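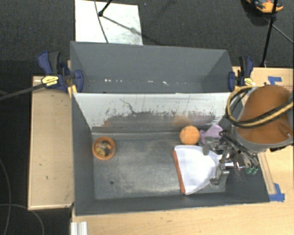

About Olteo

Olteo is a gutter and roof drainage company based in Plancombe. We started in 2006 with one van and a short list of local customers, and we still do most of our work within 40 kilometres of the shop.

What we do

Our main work is cleaning, repairing and replacing gutters on houses, townhouses and small apartment blocks. We also fit leaf guards, re-hang sagging downpipes, replace rotten fascia boards and seal leaking joints. If water is pooling beside your foundation, we can extend the downpipe or run a drain line away from the wall.

We don't do full re-roofing. If we find a problem with your shingles or flashing that is bigger than a patch, we'll tell you and leave you with photos to show a roofer.

How we work

Quotes are free and given in writing. For a single-storey house we can usually quote from the street address and a few measurements. For anything taller, or with a steep roof, we come out and look first.

We bag what comes out of the gutters and take it with us – you don't need to leave a green bin out. Please move cars away from the eaves and keep pets inside while ladders are up. You don't have to be home as long as we can get to all sides of the house and an outside tap.

New gutters are formed on site from coloured aluminum. Repairs are guaranteed for one year and full replacements for ten.

Where we work

We cover Plancombe, Campos and Prinar, and the rural roads between them. More than 275 households are on our yearly cleaning plan, which includes one visit in late spring and one in November, after the leaves are down. Customers over 65 pay a reduced rate on the plan.

Fall bookings fill up early, so call ahead if you need a particular week. The office is open weekdays from eight until four, and messages left after hours are returned the next working day.

Page last updated September 11, 2026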